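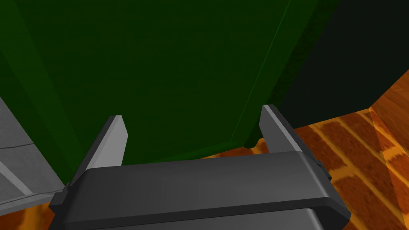 Jolene Tipoki wrote under the last part that she would skip the simulator and go straight to the bench. "I have the arms, I have the cameras, I have a free evening. Why would I spend it building a room on a screen?" It's a fair question. My answer is that I broke a finger plate and stripped a wrist gear doing it her way, and both took longer to replace than the room took to build. If your parts are cheap and close to hand, her way may suit you better.

This part covers the camera setup for the two-arm robot in simulation, before any bracket gets cut. You will end up with one view over the body, one view at each wrist, and a set of mount positions you can carry over to the real machine. The arms are the Sial kit from part two. The grippers are Gosetti parallel grippers, and the simulator is Plernis. Other simulators will do the job, but the menu names will be different.

Posted February 2, 2019 by Quyên Hứa, from the Liseo shared workshop

Before you start

You need:

The robot model from part three, with both arms attached and the joint limits filled in
The gripper model with separate fingers (the single-piece one won't open)
A tape measure and a notebook
A room model, or the patience to make one
A computer that can draw three camera views at once

If your joint limits are still blank, go back and do that first. An arm with no limits will fold through the body and the camera view will look fine while it does it.

Step 1. Make the room

The room does not need to match yours. It needs to have the things your robot will have trouble with. For a robot that drives around a house, that means a floor with a busy pattern, at least one window, a door or two, and some large plain surfaces.

The floor matters more than I expected. My first room had a flat gray floor, and everything I tried on it worked. Then I put in a patterned wood floor and the edge finder picked up every seam between the pieces. I would have found that out in the real hallway otherwise.

The plain surfaces matter for the opposite reason. Up close, a wrist camera can be filled almost entirely by one color. There is very little for the software to hold on to. Put a big cabinet or box in the room in one strong color and drive up to it. If your depth estimate falls apart there, it will fall apart in front of a refrigerator too.

Set the units before you place anything. Plernis starts in meters, and the Sial model files are in millimeters. If you load an arm and see nothing at all, zoom out a long way. It is probably there, and it is enormous.

Step 2. Place the body camera

Open the robot tree and select the top link of the body. Add a camera as a child of that link. If you attach it to the world it will stay behind when the robot moves, and if you attach it to the base it will ignore the lift.

Start with the camera 200 mm above the shoulder line and centered between the arms. Set the vertical field of view to 55 degrees. Pitch it down until you can see the floor in front of the robot and both grippers when the arms are in their resting pose.

You will see a lot of the robot's own body. Leave some of it in. I tried to get rid of it by pushing the camera forward, and then I lost the grippers every time the arms came in close. A strip of body along the bottom is also a useful check, because it should never move in the picture. If it does, the camera is attached to the wrong link.

Now check roll. Plernis stores rotation as roll, pitch, yaw, and the Sial files store it as yaw, pitch, roll. With only pitch set, both orders give the same result, so the mistake stays hidden until you add a second angle. Set the one you want, save, close the file, open it again and read the numbers back.
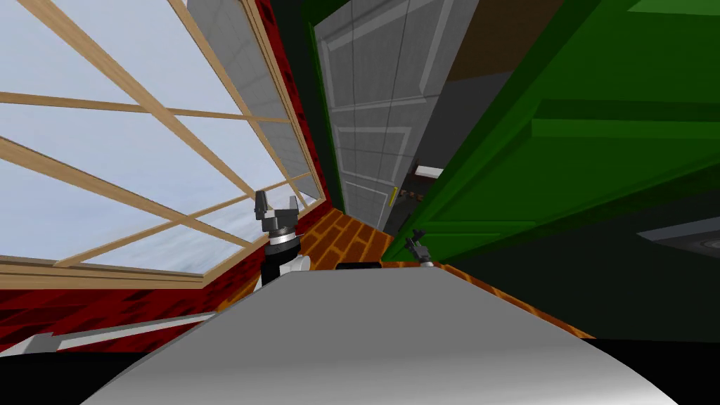 View over the robot's body, one gripper to each side.

Step 3. Place the wrist cameras

Each wrist camera goes behind its gripper and slightly above it, looking forward along the fingers. Attach it to the gripper housing. Don't attach it to a finger, or the view will slide sideways each time the gripper opens.

Do the following for the left wrist, then copy it to the right.

Select the gripper housing link and add a camera.
Move it back until both fingertips are in view with the gripper fully open.
Raise it until you can see over the housing to whatever lies between the fingers.
Tilt it down until the point where the fingertips would meet is near the middle of the picture.
Close the gripper and check that you can still see both tips.
Write down the position and the three angles.

When you copy to the right wrist, mirror the sideways offset. I keep my cameras on the center line, so the offset is zero and there is nothing to mirror. If you have moved yours to clear a cable or a connector, the sign has to change.

The housing will take up a good part of the lower picture. That's normal for this gripper. The Gosetti housing is wide, and a camera that clears it completely ends up so high that it hits the forearm when the wrist bends back. I gave up the bottom of the picture and kept the wrist travel.

Set the near clipping distance by hand. The default in my copy was larger than the distance from the camera to the housing, which cut a clean slice out of the gripper. It looked like a broken model and I spent an evening re-exporting parts before I found it.

Step 4. Set the rate and check the load

Set all three cameras to 15 frames per second. You can go higher later. Running three views at full rate made my simulator drop below real time, and then the arm controller, which was running on the wall clock, overshot every target.

The views are sent out on port 2403 in my setup. Any free port will do, but write it on the outside of the notebook, because you will want the same one on the real robot and you will not remember it in August when you come back to this.

To check the load, start all three views, command a slow sweep of both arms, and watch the time ratio in the corner of the Plernis window. If it stays at one, carry on. If it sags, lower the picture size before you lower the rate. The controller copes with small pictures much better than with late ones.

Step 5. Drive up to something

Pick a large object in your room and drive the robot toward it with one gripper open and pointed forward. Stop when the fingers are just short of touching. Save the wrist view and the body view at the same moment.

Look at the two side by side and ask what each one would let you do. In the wrist view you want to see the fingertips and the edge of the object you are reaching for. In the body view you want to see where the gripper is in the room. If neither view shows an edge, turn the wrist a little and try again. If no wrist angle gives you an edge, the camera is too close and needs to go back on its mount.

Then drive up to the same object from an angle. A straight approach is the easy case. From an angle, one finger will reach the surface first, and you want to know if you can tell which one.

Repeat with a small dark object on the floor. Small dark things are what my robot misses most often, and it is better to know at what distance it loses them.

Step 6. Write it down and cut the brackets

For each camera, record the parent link, the position, the three angles with their order, the field of view and the clipping distance. Tape the page inside the lid of the parts box. I also put the file name and the date next to it, after building one bracket from an old page.

Cut the first bracket from scrap. Use slots in place of round holes, so you have some room to move the camera once it's on. The real lens will not match the simulated one exactly, and you will want to nudge it.

Mount the camera, put the real arm in the same pose as the simulated one, and compare the two pictures. Match the fingertips first. If those line up, small differences elsewhere can wait.

Common problems

The wrist view is black. The camera is inside the housing. Move it up until it comes out.

The body view swings when the arm moves. The camera is attached to a shoulder link. Move it to the top link of the body.

The fingers open in the body view but not in the wrist view. You have two gripper models loaded, one on top of the other. Delete the single-piece one.

The floor shimmers as the robot drives. Turn on texture filtering for the floor material. If it still shimmers, make the pattern larger.

The picture looks right but the arm reaches past the object. Check the units again. After that, check that the field of view is set as vertical in both the simulator and your own code. Mine was horizontal in one of them.

The next part covers wiring the wrist cameras through the forearm. You will need the long cable ties and the small crimp tool.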